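Subject: Re: [shopfloor] Did the arm take anybody's job at your place?

Hi all, picking this up from the Sustcombe side, with my coffee going cold next to me.
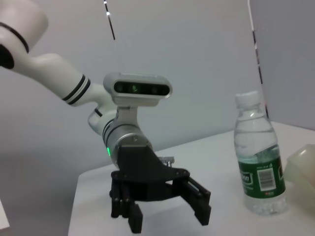
I've been on packing and returns for years, so when the white arm came in last April I figured I knew how it would go. Some of what I figured was wrong! Let me answer the bits I can.

> We're getting one at Parham in a couple of months and the mood is pretty sour.
> Management says no layoffs, just "changed duties," and won't say which ones.
> Did your hours change? And does anyone get trained on it, or do you just
> stand there and watch it pick up bottles?

Hours first. No, ours stayed the same, but the shift start moved to 6:30 so that someone is in before the line opens. That was sprung on us and I'm still sore about it (my kid's bus comes at 7:10, so you can imagine). Get that question in writing before the thing shows up.

Training: 24 hours of it, spread over a month, and five of us got it out of a crew of 60. That split has caused more grumbling than the robot has. The five get called over all day long and for the first stretch we weren't paid a cent extra. We are now, after a lot of nagging.

As for standing and watching, well, yes, some days. The fingers on ours handle a plain bottle better than I expected, but soft tubs and anything see-through are a pain, and I end up setting those out by hand. Our target is 400 picks a shift, and on a day with lots of mixed returns I'd bet on my coworkers over the arm every time. What I don't miss is the wrist ache. I used to go home with a brace on and I haven't worn it since summer.

The thing I'd really push for at Parham is a say in the table height and where the bins go. Ours was laid out by the Wavolau people who did the install, and they put the reject bin on the far side, so we walked around the whole table every time it filled up. Took us six weeks to get it moved three feet!

Does anyone here have the Lukoševičius scheduling software tied in with theirs? We're supposed to get it next and all I've seen is a slide deck.

Happy to send you our duty sheet off list, just yell.

Cheers from returns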